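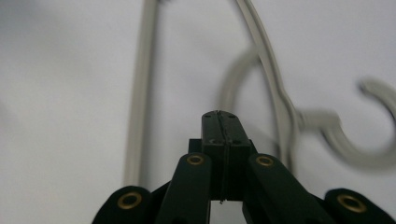
Kudorness lodge votes to keep its minute books, all of them

KUDORNESS, 23/10/2020. The members of Stastus Lodge have voted to hang on to every one of their old minute books, ending a dispute that ran through five meetings and produced, fittingly, a good deal of fresh minutes.

The books fill a tall cupboard behind the secretary's desk and spill over into the coat room. A survey in April put the total number of bound volumes, loose ledgers and dues registers at 1529, a figure that surprised even the members who had been hitting their shins on them for years.

The proposal on the table was to send the older part of the collection to the district archive in Nukden, 40 miles up the road, where the shelves are dry and the doors are locked at night. Supporters said the books would be safer there and the coats could go back in the coat room. Opponents said the lodge had looked after its own records through two moves and a burst boiler and saw no reason to stop now. The boiler was cited by both sides.

Under the lodge's bylaws, a transfer of property needs a two-thirds majority of members present. It drew 50 members, the best turnout of the year, and the motion fell well short. A second motion, to give away the duplicate copies of the 1950s bylaws, passed without discussion. A third, to decide who would take them, was put off until next month.

The early volumes are mostly what one would expect. Candidates are proposed, balloted on and admitted. Officers are installed, then thanked, then installed again in different chairs. One secretary wrote down the weather at every meeting for eleven years and left out the name of the Master for two of them. Another recorded a lecture on the symbolism of the level in a single line, "Lecture given," and followed it with a page and a half on the price of oysters.

There is real history in there too. The books cover the lodge's split from its parent at Tawfik, a matter the Kudorness minutes treat as a friendly parting and the Tawfik minutes are said to treat as something else. They also list relief paid to widows in the town, in small sums and with very few adjectives. A local history group has asked to see those pages and has been told it may do so, by appointment, in the dining room, with no pens.

Keeping the books will cost money. The lodge has set aside $200 for archival boxes, enough for the oldest shelf and part of the next. The rest will stay in the cupboard for now. Members also agreed to look into having the first ten volumes scanned, and the Nukden archive, which seems to have taken the vote in good part, has offered the use of its scanner on weekday mornings. Getting the books up there and back will count as a loan under the bylaws and not as a transfer. The wording of that clause took up most of an hour.

The archive has kept its offer of shelf space open in case the lodge changes its mind. Under the bylaws the question can't be raised again for twelve months.

The coat room is still closed to coats. Members attending the November meeting are asked to leave them on the backs of their chairs, and visitors from other lodges should come in by the side entrance on Mill Street, where there is a hook. Dinner follows at the usual hour, and the minutes of the last five meetings will be read in full.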